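4.2 The simulation licence

The second component of the Filtenier package is the simulated household, sold under the name Gosanmont and delivered as a separate download. The vendor's brochure treats it as the main reason to choose Filtenier over cheaper teaching kits. The claim is that a policy trained in Gosanmont can be moved to the physical arm "without further adjustment". We were given an evaluation licence covering 2 seats and 200 furnished rooms, and we used it for the whole of the comparison set out in Section 3. The hardware results are in Section 5. What follows concerns the software alone.

Installation was easier than we had expected. The rooms load quickly, the furniture is varied in shape and covering, and the arm responds to commands in the way the manual says it will. We have no complaint on that side. Our doubts begin with the word "household". A room in Gosanmont is put together from a store of objects by a placement routine, and the routine knows very little about where people put things. It checks that an object does not pass through another object. It does not check whether the object would be found there in a home, or whether the arm could reach it from a sensible direction. The vendor calls this variety. Some of it is variety, and some of it is simply noise that the buyer pays for by the room.

The grasping tasks show the difficulty best. In the dining room set, the arm is asked to take a small flat item and keep hold of it while it moves among tables and chairs. Figure 6 shows one such task. 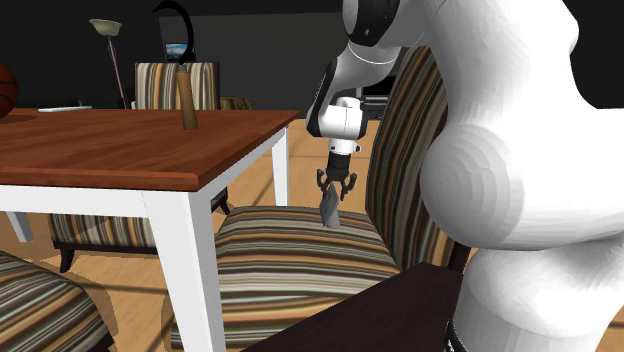
Figure 6. Dining room set. A flat grey metallic object held between the two fingers of the gripper, just above a chair seat.

Muthoni Lyimo objects that a grasp of this kind should not be judged from a still at all, and that the contact log is the only thing worth reading. We agree, and the log is where the trouble lies. Gosanmont records contact between finger and object as a single yes or no for each step. It gives no force, no contact area and no measure of slip. For a thick, rounded item this may do no harm. For a thin metal one, held at an angle, it leaves out most of what decides whether a real gripper would keep its hold. We wrote to the vendor about this and were told that force output is planned for the "research tier". No price was given, and no date beyond a general promise of news in August.

We then looked at how the package decides that a task has been completed. The scoring rule is set out in an appendix to the manual and is shorter than one would like. An item counts as held if the yes-or-no contact flag is up on both fingers at the last step of the run. A run in which the item is dropped and caught again scores the same as a steady one, and so does a run in which the item turns right round between the fingers. Under this rule our trained policy scored 165 out of 200. Under a stricter rule, written by Naomi Swai, which asks for unbroken contact from the first grasp onwards, the same 200 runs gave 80. Neither figure is wrong. The brochure, however, uses only the first kind, and a reader would have to reach the appendix to find out what was being counted.

It may be said in defence of the product that any simulator has to simplify, and that a teaching department will learn a good deal from this one. We accept the first point. The second depends on the department. Students who meet the looser rule first are likely to take a high score as a sign that the grasp is sound, and the interface does nothing to warn them. The run summary shows a green bar and a percentage. The underlying log can be opened, but only through a menu that Ilaria Sartori found by accident while trying to change the lighting.

Two smaller points should be recorded for anyone thinking of buying. The collision shapes of the upholstered chairs are rigid, so a dropped item bounces off a padded seat much as it would off a board. This can be switched off, but then the item comes to rest on the seat at once and does not move again, and neither setting resembles a cushion. The licence also counts a room as used each time it is loaded after a change to its layout. A group that edits its rooms often will run through its allowance sooner than the price list suggests. The vendor confirmed this reading on 2019-07-23 and did not offer to change it.

We compared the rooms with those in Simiyu, an older and plainer package that Kyrylo Sydorenko keeps running for his own courses. Simiyu looks worse in every respect. Its surfaces are flat, its furniture is crude, and it has nothing like the range of coverings that Filtenier provides. It does report finger force at every step, and its scoring rule is a short text file that the user can rewrite. For the work in this paper we would have given up the better-looking chairs for either of those.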